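Simulated two-arm robot: parallel gripper loses the cabinet door partway through the swing. Gripper, camera or controller?

Asked by Nesrin Coşkun, 28 Apr 2022
Tags: simulation, grippers, impedance control, wrist camera

I'm comparing two gripper models on a simulated two-arm robot before we spend money on the real ones. The task is opening a glass-fronted cabinet door with the right arm while the left arm stays parked. Everything runs in Triltden, physics step 6 ms, one head camera and a camera on each wrist.

The two grippers are the Vevside parallel model and the Drolstead one with the softer pads. Same arm, same start pose, same door, 200 tries each. The Drolstead holds on through the full swing nearly every time. The Vevside gets hold of the door fine but tends to let go somewhere past the halfway point. It isn't a clean drop either. The wrist force climbs, the door starts to chatter against the fingers and then the contact is gone.

What I have tried so far:

Raised the grip force limit on the Vevside. It lets go later, but the chatter is worse.
Raised friction on the door material. Small improvement, and I don't trust it because the real door won't have that friction.
Swapped the position controller for the Tuominen impedance controller with default gains. Better for both grippers, but the gap between them is still there.
Moved the grasp point closer to the hinge. Worse, as you would expect.

The other thing that bothers me is the wrist camera. Once the gripper is in close it shows mostly gripper and green, and the handle detector gives up. I'm not sure if that matters, as the path is planned from the head camera before contact, but the controller does take a small correction from the wrist view if there is one. 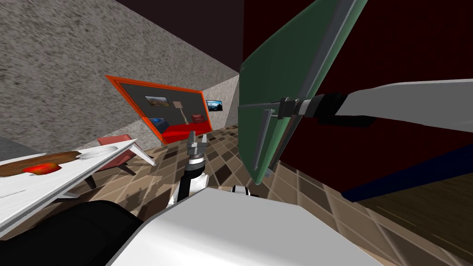
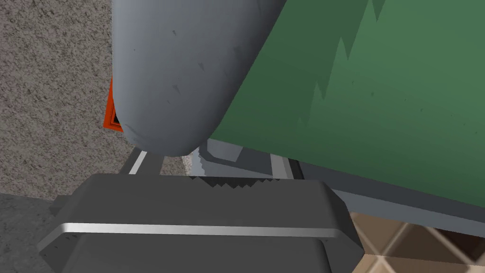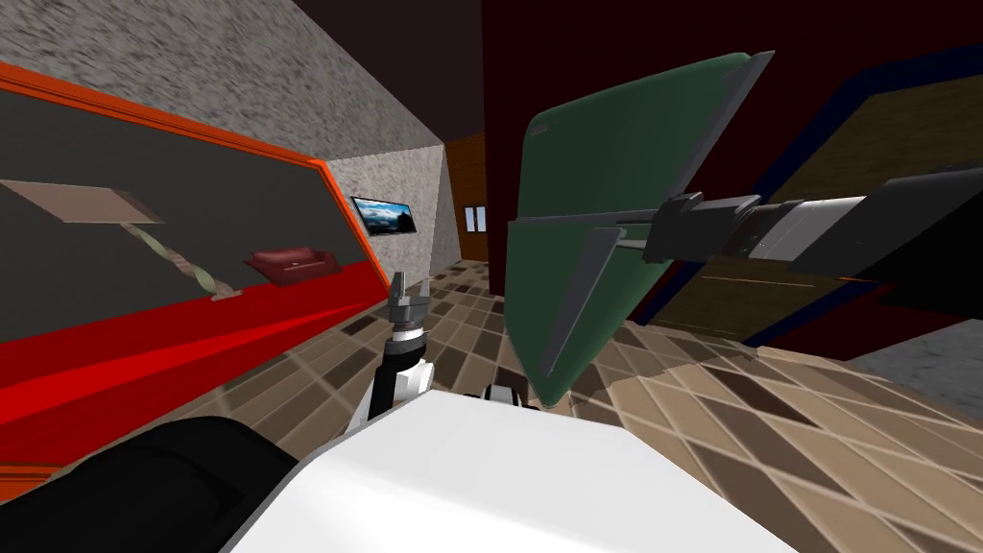 Renders from the simulator. The first and last are wide views with the right gripper on the green panel, the middle one is a close view over a gripper.

My questions are whether this is a known weakness of stiff parallel fingers on a swinging door, and whether I should be fixing the camera first. I would like to be able to say something fair about both grippers in my write-up in May.

Answer 1 (accepted)

Two separate problems here, I think, and the camera is the smaller one.

A door swings on an arc. If you clamp it hard with flat parallel fingers, the wrist has to rotate along with the door or the fingers get twisted off it. The softer pads on the Drolstead give a little, so they hide a bad wrist path. The Vevside doesn't hide anything. Your chatter is most likely the solver fighting between the hinge and the grip, and raising the grip force gives it more to fight with. That fits what you saw.

I would do it in this order.

First, log the angle between the door and the gripper through the swing. If it changes by more than a couple of degrees before the drop, the hinge axis in your planner is off. Check it against the door's real axis in the scene file. Mine was wrong by a few centimetres for weeks because the model's origin was on the face of the door and the hinge was set back from it.

Second, put the grip force back to where it was. Then lower the rotational stiffness in the Tuominen controller. The defaults are meant for pushing and placing and are far too stiff for anything on a hinge. I run 2000 for the translational stiffness and bring the rotational part down until the wrist follows the door by itself. Change one axis at a time or you won't know which one did it.

Third, bring the physics step down. Six milliseconds is long for stiff contact. Try 2 and see if the chatter goes away with nothing else changed. If it does, part of your gripper comparison is really a comparison of contact settings, and that should go in the write-up.

On the camera - switch the wrist correction off once contact is made. A half-lost detection feeding into the controller is worse than none. You can keep using it on the approach.

Also, both of your wide views have the right gripper clamped on the panel itself. If any of your runs grab the handle bar instead, count those separately. Clamping a thin edge and going around a bar are different tasks, and I wouldn't average them for either gripper.

Şengül Yüksel

Comment from Nesrin Coşkun: Thank you. The hinge axis was off, though only slightly. With that fixed and the rotational stiffness down, the Vevside gets through most of the swing. I'm rerunning everything with the shorter step before I compare again. And yes, I had edge grasps and handle grasps mixed together in the same table. Splitting them now.

Comment from Şengül Yüksel: Good. Keep the old logs, you may want to show the before and after for both.

Answer 2

We had the same gripper question last year and just went with soft pads. If the Drolstead works, use the Drolstead. The sim never matched our real door anyway.

Answer 3

Agree with most of the first answer, but I would look at the wrist camera a bit more before turning it off. Where is it mounted? If it sits right behind the fingers then a good part of the view will always be gripper body. Moving it out to the side and tilting it in helped us - we lost a bit of the close view but the detector kept the handle for longer. It costs nothing to try in simulation.

Check the render settings too. The middle picture has jagged dark shading on the green, and hard stepped edges like that can upset a detector trained on clean images. Higher shadow resolution might be enough.

There is an older thread on this, number 867, where someone posted their stiffness values for drawers. Drawers are easier as they pull straight, but the method for tuning is the same.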